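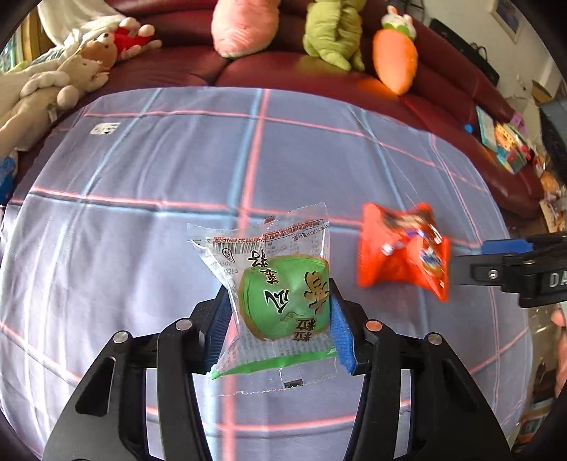 Jatlow wrote in to ask if the listening group was ever going to take new people, or if we were just going to keep talking about audiobooks at each other forever. Fair question! So yes, we're opening the doors, and I'm looking for 20 listeners to join the fall round.

Quick background if you landed on this page from a search. I run Tisurmont, a blog about audiobooks, mostly fantasy and mysteries with a bit of horror when the nights get long. A couple of times a year I put together a group that listens to one book over six weeks and sends me notes along the way, and I turn those notes into a long post (the last one had 134 comments under it, which made my whole month).

The book this time is The Salt Ledger by Tamum, read by a full cast. It's a ghost story set in a shipping office, it's 477 pages in print, and the audio has a few choices in it that I can't stop arguing about in my head. There's one narrator who whispers for an entire chapter. I loved it. My sister turned it off in the car.

What I'd need from you:

Listen to the assigned chapters each week. It comes out to a little over two hours, and you can go at whatever speed you like. I'm a 1.25 person myself, no judgment if you're faster.

Send me a short note by the end of each week, 160 words or so is plenty. Voice memos are fine too, but please don't send me a 40-minute one, I say this with love.

Come to at least one of our two evening chats. They start at 7 p.m. Eastern, text only, so you can show up in pajamas.

Tell me when you don't like something! I'd much rather get a grumpy note about an accent that wanders all over the map than six weeks of "it was good."

You don't need a blog or any reviewing experience. You do need to be 18 or over, because the book gets pretty bloody around the middle, and you need a way to play files from the Bañuelos app, which works on most phones and in a browser. If you use captions or like to read along, tell me in your email and I'll send you the text version as well.

There's no pay, I'm sorry to say. You get the audiobook to keep, your name (or nickname) in the final post, and first pick of the next title. We've already got a list going and there's a heist novel on it that I'm rooting for.

To sign up, use the contact form and put "fall listeners" in the subject line. Tell me the last audiobook you finished, the last one you quit, and why you quit it. That third part is what I read first. Please also say whether you've already read The Salt Ledger in print. It's fine if you have, but I want to keep those folks in their own thread so the ending doesn't get spoiled for everybody else.

The form is open through the end of August and I'll write back to everyone in September, including the people I can't fit in. If you were in the spring round you're welcome to apply again, but new listeners get first dibs.

Questions can go in the comments. I usually check them in the morning with my coffee.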